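Hovden housing association to replace flat doors from May

Tenants in the Hovden blocks will get new front doors to their flats this year, after the housing association agreed to bring forward work that had been planned for a later stage of its repairs programme.

The work starts in May with the 21 flats in Sipos Court, where residents have complained of draughts, stiff locks and doors that no longer close fully by themselves. The other blocks will follow once Sipos Court has been finished and checked.

Each door will cost £1,395, including the frame, the lock and fitting. The association said the money would come from its repairs budget and that rents and service charges would not go up as a result.

Nermin Tokgöz, who manages repairs for the association, said the old doors had been patched up too many times.

"We were sending a joiner out to the same flats every winter," she said. "You plane a bit off the bottom, you move the catch, and a few months later the tenant is back on the phone. It makes more sense to change the lot."

The new doors are thicker than the old ones and have seals along the sides and top to hold back smoke. They will be fitted by Kerkotura, a local joinery firm that has already replaced the doors to the bin stores and the meter cupboards.

Residents were asked last autumn whether they wanted painted or wood-grain doors. Wood grain was the clear favourite, although some tenants on the ground floor asked for a lighter colour because their hallway gets little daylight. The association has decided to keep one finish for every floor. 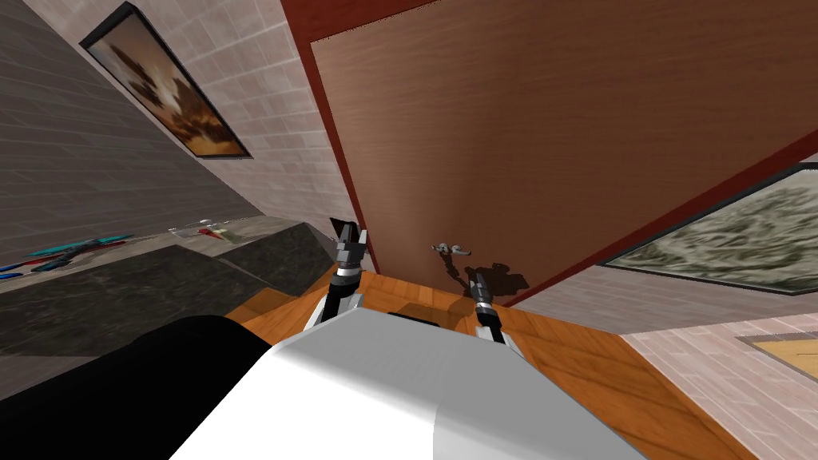

A brown wood-grain door with a silver lever handle and a dark red frame.

Tenants will receive a letter at least 14 days before their door is changed. Fitting should take one morning per flat, between 8am and 1pm, and an adult must be at home. Anyone who cannot be in can ask for another date or leave a key at the office.

Two new keys will be handed over on the day. Extra keys cost £7 each and can be ordered through Prendelix, the association's online repairs service, or at the front desk.

The association has asked people to clear shoes, prams and coat stands from behind the door before the fitters arrive. Door chains and spyholes bought by tenants will be taken off and returned to them – the new doors come with a spyhole already in place.

Tenants who use a wheelchair or who find a lever handle hard to work should contact the repairs team before their fitting date.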